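Drikora Overhead Tether Kit, Humanoid, Part 811

Carries power, data and fall support to a standing humanoid from a ceiling point. Supplied with upper cable bundle, rear tether cable, strain relief and 3 spare clips.

Setup
Fix the ceiling point before the robot is stood up. Route the upper cables clear of the head sensor and leave enough slack for a full turn at the waist. Let the rear cable hang in a free curve to the floor, behind the legs. Do not tie it to a shin or ankle.

Care
Check connectors along the back and side every 60 hours. Replace the rear cable at 2000 hours, or sooner if the jacket is cut. Wipe with a dry cloth only.

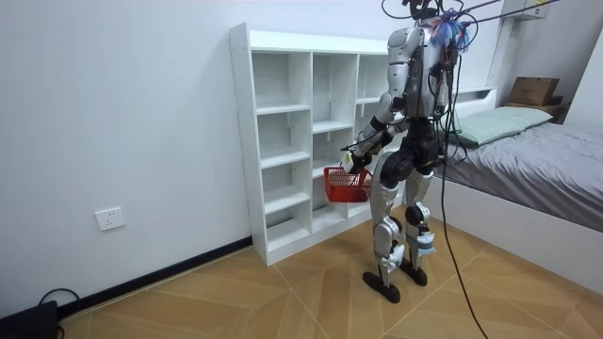 Rear cable hanging behind the right leg, robot holding a red basket at a bookcase.

Ships from Latville. Ankle wrap sold separately.
Page revised 17/07/2019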